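Print this page | E-mail this page

Ivura Household Waste Program
Progress report to the Cavalcanti Fund
Prepared by Arlindo Caldeira, 26 June 2025

1. Work completed in this period

The tabletop bin is intended for food scraps from small kitchens that have no floor space for a pedal bin. Peltau delivered the second batch of press-top lids on schedule. The batch was 200 units. All were checked for fit against the body and 2 were returned with a warped rim.

The body is unchanged from the last report: a slightly tapered cylinder with a flat round lid set inside a thin rim. The cream finish was kept after Futier confirmed that it can supply the same color for the full run.

Bench work has moved to the press point. The lid should open from one fingertip, and the bin should not slide when the lid is pressed. For bench work the base position is marked with tape on the table. 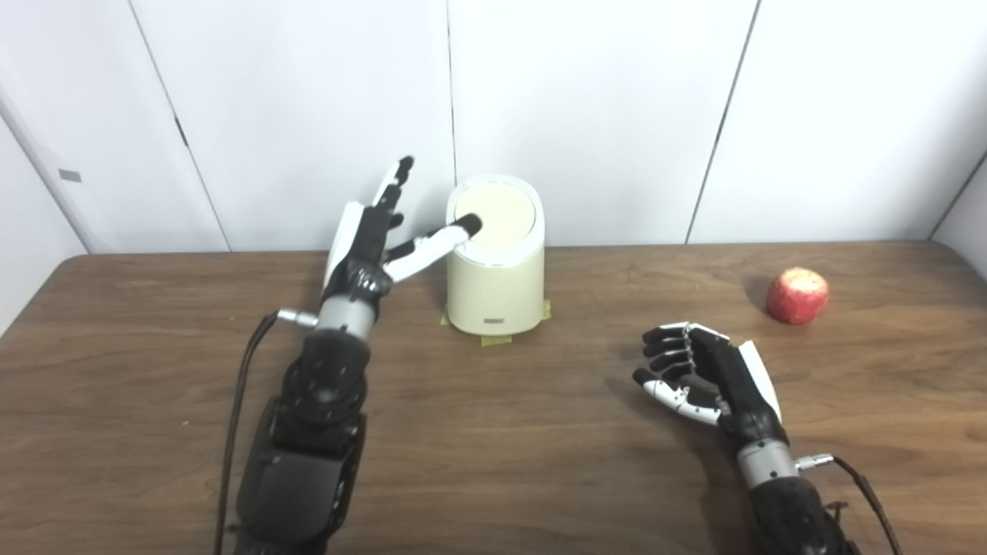

Figure 1. Fingertip press on the lid, bin standing on tape strips. Apple at right.

Lids are cycled in sets of 2000 presses, after which the latch is removed and measured. The first set showed wear on the inner tab of the latch but no change in the force needed to open it. A second set of 2000 is under way with a thicker tab. Results for the two tabs will be reported together.

2. Open items

Tipping remains the main concern. An empty bin is light, and a press close to the rim lifts the opposite side of the base. Aparecida Pimentel is comparing a weighted base with a wider one. The wider base needs a new mold, and Peltau has not yet quoted for it.

Cleaning instructions are in draft. Scraps collect under the rim and the present wording does not say how to take the lid off.

3. Budget and schedule

Spending is within the approved amount. Mold costs are not included and would need a separate request. Home trials are planned for November, subject to a decision on the base.

Contact: Ivura program office | © 2025 Ivura | Back to top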